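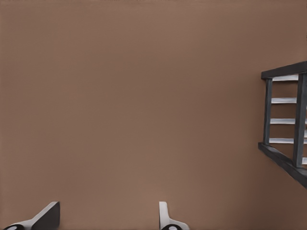

Fiction
The Ferry Book
by Blandine Tessier
Posted 8/17/21

My uncle left me the ferry book and the key to the ticket office, and for most of that April I did nothing with either one. The book was a ledger with a cracked green cover. The office was a shed at the end of the landing in Silel, with one window and a stove that smoked.

Tumaini Kioko ran the boat by then. He had worked for my uncle for 17 years and he had his own way of doing things, which was the old way with the swearing left out. He took the cars on first, then the bicycles, then the people. He wrote nothing down. When I asked him who kept the book now, he said my uncle had, right up to the hospital.

"And since?"

"Since then it's been in your kitchen," he said.

I took it back down to the shed the next morning. I lit the stove, opened the window because of the smoke, and started reading from the front.

It wasn't what I expected. I thought there would be fares. There were fares, in pencil, in a thin column on the right, but the rest of each line was taken up with what people had said on the way across. He'd put the name, the direction, and then a few words. Mrs. Riviere, east, says the well is low. Boy with calf, west, calf not for sale after all. Romain Pons, east, no talk.

Romain Pons was my father. He crossed east when I was five, and I had been told he went in the night by the road.

I read that line a few times. Then I turned the page to see if he had come back west, and he hadn't, or he hadn't by the ferry. I kept going until the light went and Tumaini knocked on the door frame to say he was tying up.

"Did you know he took the boat?" I asked.

Tumaini looked at the book and then at the river. "I was new," he said. "I held the rope. Your uncle told me to go and sit in the front, so I sat in the front."

"What did they say to each other?"

"It says there. No talk."

He went home. I stayed and banked the stove, which didn't need it, and then I walked up the hill to my aunt's.

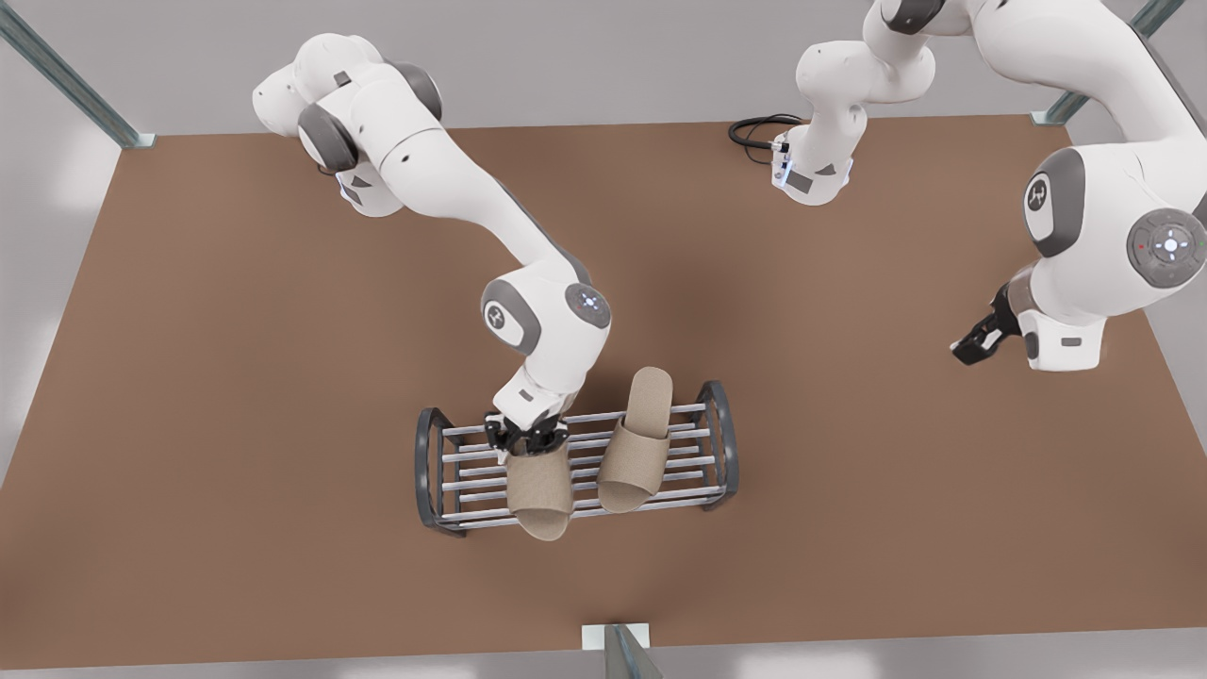

Aunt Clotilde had never wanted anything to do with the ferry. She'd married my uncle in spite of it, she said, and she kept her name, Chevalier, on the mailbox for the same reason. Her house was the last one before the pasture, and you took off your shoes at the door or you didn't come in. She had a shoe rack in the hall, and on it that evening she was putting away a pair of tan slippers. She held each one by the front end, pinched between a finger and thumb, and kept it over the rack for a moment before she let it down. They were my uncle's. I waited until she was finished.

"You've been reading," she said.

"You knew about it?"

"I knew he wrote things. I never looked. It was other people's business." She went through to the kitchen and I followed her in my socks. She cut some bread. "Which part?"

I told her. She kept cutting, more bread than two people could eat.

"He asked your uncle not to take him," she said at last. "Your father did. He came down to the landing and paid his fare and said, don't take me across. And your uncle said the boat leaves when it leaves. So he got on."

"Why would he say that?"

"I think he wanted somebody to stop him." She put the knife down. "Your uncle thought about it every day after. He thought he was minding his own business. That's all he ever did, mind his business and write down everyone else's."

"He wrote no talk."

"Well," she said. "That was on the water. On the landing they talked."

We ate some of the bread. She wrapped the rest in a towel for me to give Tumaini, who would eat anything.

In the morning there was fog, and the first crossing was late. A woman named Solène Hoarau was waiting with a suitcase and a bicycle that had no front wheel. Tumaini lifted the bicycle on for her. I gave him the bread, and then I sat in the shed with the window open and the book on my knees.

"Are you coming back today?" I called to her.

She said she didn't know yet. She said it might depend on her sister.

I told her the last boat was at six and we could hold it a while if she was running late. Tumaini turned and looked at me, but he didn't say anything. Then he cast off, and I sharpened the pencil and wrote it down.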